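Review: the Nateck gripper cell and its simulation package
Assessed in use at the Rutdale joinery works
Reviewer: Emmanuel Swai, Workplace Technology Section

Scope of the review

The Nateck cell is sold to small and medium-sized joinery firms as a means of moving cut timber blocks from the saw outfeed to the packing bench. It consists of a single arm with a two-finger gripper, a guarded enclosure, a control cabinet and a licence for the maker's simulation package, in which picks are planned and rehearsed before they are released to the floor. This review considers both the equipment and the package, with particular attention to the staff who work beside them. Price was not assessed, as terms differ widely between buyers.

Rutdale was chosen because the work there is well understood. Blocks were previously lifted and stacked by hand at two benches, and staff changed places every hour to limit strain on the wrists and lower back. The firm had earlier tried a conveyor and pusher supplied by Sabbagh, which was withdrawn after repeated damage to the edges of softwood pieces.

Planning and rehearsal

The simulation package is the stronger half of the product. An operator selects the block, sets the approach of the fingers and runs the pick from any chosen viewpoint, including one close to the gripper itself. Staff with no background in programming were able to prepare a simple pick after 9 hours of instruction, which compares well with the Dreltmont system reviewed by this section previously.

The close view was the one most used by the Rutdale team. It allows the operator to judge whether the fingers stand squarely to either side of a block and whether another piece lies near enough to be disturbed. Wood grain is drawn in sufficient detail to help staff tell one face from another. Shadows are handled less well. Their borders are jagged, and two operators reported that a dark patch across a face could be mistaken for a change in the shape of the timber. A softer lighting option would be welcome.

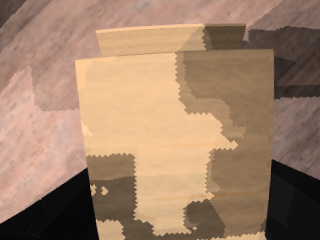
RUTDALE, February

The cell was observed over a series of ordinary shifts, under the firm's own supervision and with its usual stock. In a measured run of 1000 picks, 91 required a member of staff to step in. Most of these concerned blocks lying at an angle against a neighbour. The arm stopped safely in each case, but the restart procedure is longer than it should be and obliges the operator to walk to the cabinet, which at Rutdale stands on the far side of the enclosure.

Effect on the work of staff

No posts were removed when the cell was installed. The two bench positions became one bench position and one cell operator, and the hourly change of places was kept. Staff spoken to were generally content with the reduction in lifting. Several nevertheless remarked that the pace of the day is now set by the machine – a point management had not expected and has since taken up by allowing the operator to slow the cycle without seeking approval.

Knowledge of the timber remains important. Experienced bench workers were quicker than others to see which pieces would slip or mark, and the firm has sensibly given them the task of approving new picks in the simulation. Their pay grade was under discussion at the time of the visit. Prospective buyers are advised to settle such matters before delivery.

Noise at the bench was no higher than before. The enclosure does, however, block the line of sight between the saw and the packing area, and staff who used to signal to one another by hand must now use a call button.

Assessment

The Nateck cell is recommended for workshops handling regular blocks in steady quantities, provided that time is set aside for training and that the control cabinet is placed within easy reach of the operator. It is less suitable for mixed or irregular stock. The written manual is clear, though its section on restarts should be read together with the supplementary sheet, which is supplied separately and must be requested.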